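Skornside's duty solicitors cover 154 villages, and I loved every mile of my two days with them. The office sits above the old Celtier bakery – you climb past the smell of warm bread to reach a desk heaped with tenancy papers.
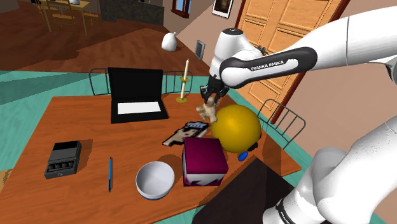
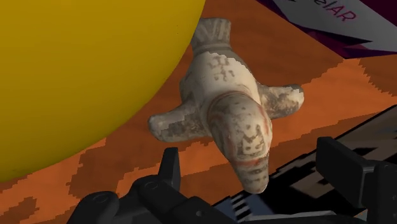 *Top: candlestick and laptop on the table, teddy bear held just above it. Bottom: the yellow ball, close up.*

What a job it is! One morning brought three boundary rows and a will written on a seed packet, and every caller got a proper hearing (and usually a bun). The free Thursday clinic, run with McIver, began in May and already fills the stairs. Go along if you can.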